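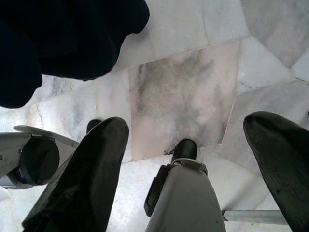

Okay, hand update! I promised a proper thread once the third finger was on, and the third finger is on. Long one, so get a drink. 1/

For anyone new: I'm building a three-fingered gripper at home, in the evenings, to go on the end of a secondhand arm I bought from a small outfit called Petkov that was clearing out its demo stock. The arm is fine. The gripper it came with was two flat jaws that could hold a box and nothing else. I want to pick up laundry. 2/

Yes, laundry. Socks, T-shirts, dish towels. Cloth is so much fun to work on because it never sits the same way twice, and a bad grasp doesn't break anything. You drop a sock, so what, it's a sock. 3/

The project is called Memar. It doesn't stand for anything, it was a typo in a folder name in November and it stuck. 4/

So, fingers. The first version had hard printed tips and they skated right over fabric. I'd close on a T-shirt and come up with a pinch of lint. Second version had the tips wrapped in bicycle inner tube, which gripped great and peeled off every single night. 5/

The pads I have now are cast. Loïc Jacquet talked me into it after watching me glue inner tube for a whole evening at the Bundirmont workshop. He lent me his molds from an old project and I sanded them out until they fit my finger cores. 6/

Casting is messy and I love it. My first pair came out with bubbles all down one side. The second pair I left to set in the mold overnight and they popped out so clean I yelled and woke up the dog. 7/

Shore hardness, for those who asked last time: 30A. I tried softer and the tip folded over backwards whenever it pushed down on something. I tried harder and I was back to skating. 30 seems happy. 8/

Scuffs don't seem to matter, by the way. I was babying the pads for a week and then forgot, and now they're scraped from the floor and they grip the same as before. Maybe a hair better? I haven't measured that so don't quote me. 9/

Camera next. It's a little one, mounted at the wrist, looking down past the fingers. I went back and forth on this for ages. A camera up on a tripod sees the whole room but the hand blocks the one thing you care about, right when you care about it. 10/

At the wrist you always see what's between the fingers. The price is that anything close to the lens goes to mush, and cloth loves to get close to the lens. A pair of pants dangling near the wrist can eat a big corner of the picture. 11/

My fix so far is pretty dumb: if a big patch goes dark and blurry, the software stops trusting that patch and works from what's left. Timothée Boyer wrote the first version of it in one train ride and I've been poking at it ever since. Thank you Timothée!! 12/

Floor picking deserves its own post. On a table you can sort of cheat, because you know how high the table is and it's flat. My floor is old marble in odd-shaped pieces and no two of them seem to be quite level with each other. 13/

Which means "go down to zero" is a lie everywhere except the one spot where I set zero. The first evening I tried it, the hand stopped short of the sock on one side of the room and leaned its whole weight on the stone on the other. Horrible noise. 14/

Now it comes down slow for the last bit and watches the motor current. When the current jumps, that's the floor, back off a touch, close. The limit is set at 80 milliamps over idle. Lower than that and it thinks its own friction is the floor. 15/

The other thing about marble is the pattern. I find socks by looking for edges, and my floor is FULL of edges. Veins, seams, cracks, tiles that are a different color from the tile next door. For a while it was very sure that one pinkish tile was a washcloth. 16/

It would go down, feel the floor, close on nothing, lift up, look again, see the washcloth still there, and go back down. I let it do this for much longer than I should have. I was laughing too hard to reach the keyboard. 17/

What helped was taking a set of shots of the bare floor first and letting it learn what "nothing there" looks like. Light still throws it off. Late afternoon sun washes out the pale stone and then half the seams vanish and it gets confused in a whole new way. 18/

Wiring: I'm not proud of it. All three motor leads used to run down the outside and they snagged on everything. I've moved 2 of them inside and the last one is going in as soon as I find a connector small enough. If you know a good tiny 2-pin with a latch, please please tell me. 19/

Somebody asked why three fingers and not five. Three is what I can afford and what I can keep working! Each one has its own motor and its own way of coming loose. I check every screw on the hand before I power up and there is always one that turns. 20/

Where it stands right now: socks, mostly yes. Dish towels, yes if they're in a heap, no if they're lying flat. T-shirts, it grabs fine but then drags a sleeve along the floor like a kid with a blanket. Jeans are too heavy for the wrist and I'm leaving them alone. 21/

Flat cloth is the big one. You can't pinch something that has no height. Loïc thinks I should press two fingers down and slide them toward each other so the fabric bunches up in the middle, then bring in the third. I tried it by hand with my own fingers on a towel and it works really well. 22/

Doing it with the robot means pushing down and sideways at once, on stone that isn't level, without chewing through the pads. So that's the next few weeks. I'm weirdly excited about it. 23/

Files: the finger cores and the mold shells are up on the Jutdale workshop's shared page, July 2023 folder. The wrist mount isn't there yet because I keep changing the angle. If you print the cores, use more walls than you think. Mine cracked at the collar on the first set. 24/

If you've done anything with cloth and a small gripper, come talk to me, I will read all of it. Especially if you've got the press-and-slide thing going on a hard floor. What did you use for pads? 25/

Oh and the dog is fine. She has stolen one of the test socks and I've decided it's hers. 26/26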